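Limpar chapéu cónico de bambu com pano: vale a pena ou é conversa?

Ruxandra Dumitrescu
Fórum Casa e Roupa, Chapéus e acessórios

Tenho um chapéu cónico de bambu, daqueles de trabalhar no campo, que passou o inverno pendurado na arrecadação. Agora em fevereiro fui buscá-lo e tem pó metido entre as tiras todas. Já li de tudo: mangueira, vinagre, sumo de limão, até um spray da Kullstead que custa quase tanto como o chapéu. Desconfio de tudo isto. O forro de dentro também é entrançado e tem um desenho já clarinho, que não queria perder. Alguém limpou mesmo um destes, ou andam todos a copiar-se uns aos outros?

3 respostas

Flestura
O spray é bom, usei numa cesta e ficou impecável. Compra sem medo.

Nedelcu
Impecável ao fim de quanto tempo? Também o comprei, para um tabuleiro de verga, e deixou uma película pegajosa que apanhava ainda mais pó. Não o punha num chapéu. Quanto ao vinagre, nunca vi ninguém mostrar o antes e o depois na mesma peça e com a mesma luz. Cheira mal e pouco mais. Mangueira, nem pensar: o meu primeiro chapéu apanhou uma chuvada a sério, ficou 30 minutos esquecido na relva e a aba nunca mais assentou direita.

Trenum
Tenho dois e uso-os na horta de abril a outubro. Faço o mesmo há anos e não gastei um cêntimo em produtos. Não prometo que fique como novo, e duvido de quem promete. Nódoas de suor antigas, por exemplo, nunca me saíram por completo.

Como faço:

1. Pincel seco e macio, do bico para a aba, no sentido das tiras. Se esfregares de través, levantas lascas.

2. Pano claro, para veres a sujidade a sair. Humedece-o e torce-o bem. Experimenta primeiro num bocadinho escondido do forro; se o desenho largar cor, por dentro fica só o pincel.

3. Dobra o pano até ficar com uma ponta e encosta-a ao bambu, sem fazer força. Na aba, segue a curva do rebordo, que é onde as tiras estão mais apertadas.

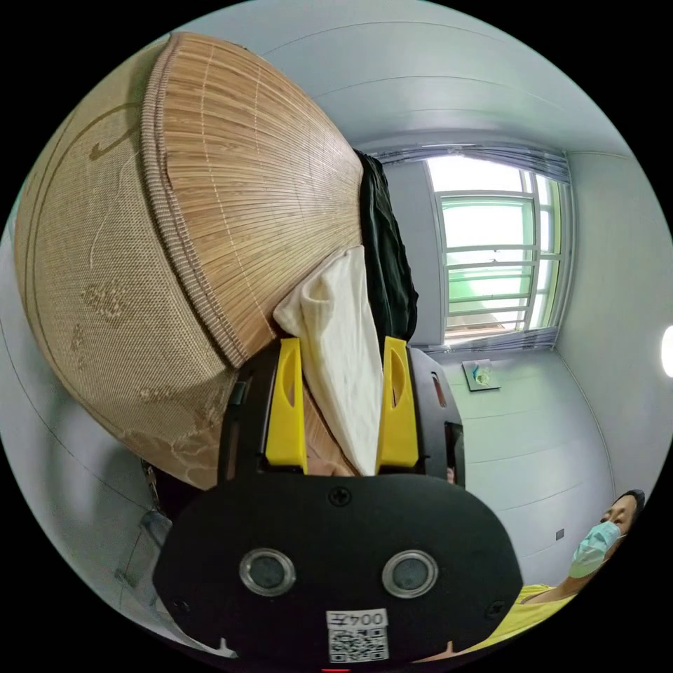 4. Deixa-o secar à sombra, num sítio arejado. Secador não, que as tiras abrem. Eu dou-lhe a noite toda e só o volto a pendurar na manhã seguinte.

Se depois disto ainda te parecer baço, deixa estar. Há quem aconselhe verniz, mas o único chapéu envernizado que experimentei fazia um calor insuportável na cabeça.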